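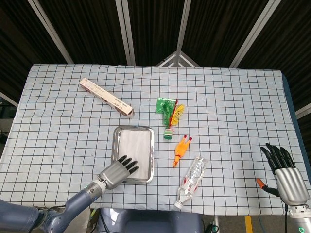 Tabletop station, two-handed collection. Tray at center-left, loose objects spread over the grid cloth.

DATA COLLECTION UPDATE
Tarnine Manipulation Newsletter, May 24, 2022

The tabletop set now stands at 1485 accepted episodes. Collection began in February with a single tray task and has since grown to cover pick, place, push and handover between the two hands. This item covers the object pool, the recording procedure, the labeling rules and the changes planned for the next block.

Object pool

Objects are drawn from a shared bin and returned to it when a layout is retired. The pool is mixed on purpose. A set made only of rigid boxes and cups produces a grasp policy that closes on everything at the same speed and stops at the same width, and our first training run did that. The current pool includes soft toys made of rubber, clear plastic bottles, long cardboard boxes, thin tools and a few items with feathers or loose wrapping.

Clear bottles remain the hardest class. The wrist estimate is usually good near the label and poor along the rest of the body, so the model tends to reach for the label even when the cap end is closer. Operators are asked to vary where they take hold of a bottle and to avoid settling on the middle. The feathered shuttlecock toy has the opposite problem. Its outline is large, but the only part worth grasping is the base. Episodes in which the fingers close on feathers are kept and tagged as "poor contact."

The rubber chicken stays in the pool. It bends under load, its shape after release differs from its shape before, and it has given us more useful regrasp examples than any other single object.

Layouts

Each layout is laid out by hand against the printed grid. The grid is there for the people setting the table and for the reset check. It is masked at random during training, after an early model was found to be using the line crossings to estimate reach. Operators should not align objects with the lines. Long items go down at an angle unless the layout card says otherwise, and at least one object must lie near the front edge, where the arms have the least room to fold.

The steel tray is the fixed reference in most layouts, though its position is free to move from one layout to the next. The white liner goes in before the first episode. Without it, reflections from the inner surface upset the depth estimate badly enough to spoil a whole block. The rim still reflects. We have decided to leave it as it is and let the model see it.

Wrinkles in the cloth are acceptable. Pull the cloth flat only if a fold is high enough to stop an object from rolling or sliding.

Recording

An episode starts when both hands are in their ready poses and ends when the operator releases the pedal. Anything recorded between two episodes is dropped by the Istitz logger and can't be recovered. Please confirm the pedal state before calling a reset.

Five attempts are recorded per layout, then the table is changed. This is fewer than in the spring plan. When we compared models trained on equal hours, the one with more layouts and fewer repeats did better on objects it had not seen, and the gap was larger for the left hand than for the right. We do not have an explanation for the difference between hands. The left arm has seen more tray work, so the two are not evenly sampled.

Idle hand behavior needs attention. In many episodes one hand works while the other waits, and operators have been parking the waiting hand in the same raised pose every time. The model has learned this pose very well. From this block on, choose a different waiting height or wrist angle for each attempt and keep the fingers clear of any object lying beside the hand. An idle thumb that brushes a tool handle is logged as a contact, and the episode then has to be reviewed by hand.

Labeling

Every accepted episode gets one task sentence, one outcome tag and a contact timeline. Task sentences should name the object and the goal and nothing else: "put the bottle on the tray," "move the box away from the tray." Do not describe the route the arm took. Outcome tags are "done," "partly done," "dropped" and "stopped by operator." Failures are kept. The rejected folder is for broken recordings only, meaning missing streams, clock drift or a camera that lost focus.

Two annotators tag each contact timeline. Where they disagree on the first touch by more than 400 milliseconds, the episode goes back to the queue. Most disagreements involve light pressing with a single fingertip, such as a hand resting on the tray rim before it grips. The rule for now is that a touch counts when the object moves or when the force reading passes the threshold, whichever comes first.

Processing

The Civbridge conversion script has been updated to version 2. It writes joint positions and hand commands at the same rate, which removes the resampling step that was blurring fast closures. Older episodes will be converted again overnight, and file hashes will change. Anyone holding a local copy should pull a fresh one before training.

Next block

The Olszewski bench takes over the handover tasks, and this station goes back to tray work with the emphasis on the right hand. Layout cards for thin objects are being rewritten to include partial overlap between items. Requests for additional objects can be added to the pool sheet. Give the longest dimension, the weight, and whether the item changes shape when squeezed.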